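### 4.2 Choosing what to buy

The Tillard site had money for one arm and one gripper, with the second arm at Andenell put off until October. We therefore had to settle the order of purchase before either room was fitted out. The simulated table-clearing task was used as the test bed for this, as it let us change the gripper, the reach of the arm and the layout of the table at no cost beyond staff time.

We compared 2 grippers. The first was the wide parallel gripper sold with the Tolumura arm, and the second was a narrower model that would have to be bought separately and fitted with an adaptor plate. Each was given 300 trials with the same starting layouts, and a trial was scored only if the simulator ran to its end. For the narrow gripper, 284 trials could be scored. The rest stopped early with a contact error and were left out - they were not treated as failures. 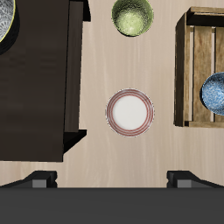
*Figure 3. Simulated table-clearing task, overhead view from the gripper, with a plate on the tabletop and bowls on the table, on the dark unit and in the crate.*

The wide gripper needs more room on either side of an object, and this matters for the budget in two ways. A larger table would be needed at Tillard, and the present one could not be kept. The storage crates would also have to be replaced by a type with a lower side. When both were added to the quote, the wide gripper was no longer the cheaper choice, even though it came with the arm.

Spare parts were costed separately. Fingertips are the part most often replaced in the Mekonnen workshop, which has run a similar arm for longer than we have, so we set aside 61 pairs for the life of the project. We did not include a service contract. The supplier's terms cover the arm but leave out any gripper fitted by the buyer, and we could find no cover that joined the two.

All prices used in the next section are those quoted on 15/08/2021, before delivery and tax. The adaptor plate is listed under workshop costs, as it will be made in-house.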